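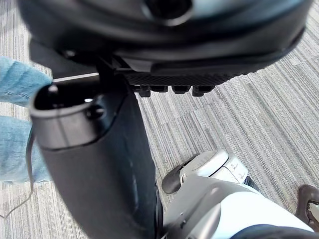
How to answer a speeding notice sent to the registered keeper

Applies to camera notices issued by the Seltcombe traffic office. Notices from other districts use different forms and deadlines.

Before you start

Have the notice, the vehicle registration document and the license number of whoever was driving. The notice number is printed at the top right of page one and ends in a three-digit office code. For Seltcombe the code is 347.

Step 1. Check the details

Compare the plate, make and color on the notice with the registration document. If any of them differ, stop and use Form 145 (Disputed Vehicle). Do not fill in the driver section.

Step 2. Identify the driver

Enter the full name, current address and license number of the person driving at the time shown. If two people shared the driving, check fuel receipts, work calendars and toll records for that day. You can request the camera photo by quoting the notice number. It may not show the driver's face.

Never name a person who was not driving. A false statement on this form is a criminal offense, separate from the speeding itself, and both the signer and the person named can be charged.

Step 3. Sign and copy

The keeper signs section 4. An unsigned form is treated as no reply. Copy both sides.

Step 4. Send

Mail to Seltcombe Traffic Office, P.O. Box 559, and keep the proof of mailing. Replies are due within 28 days of the date on the notice.

Company vehicles

Section 4 must be signed by an officer of the company. Attach the trip log page.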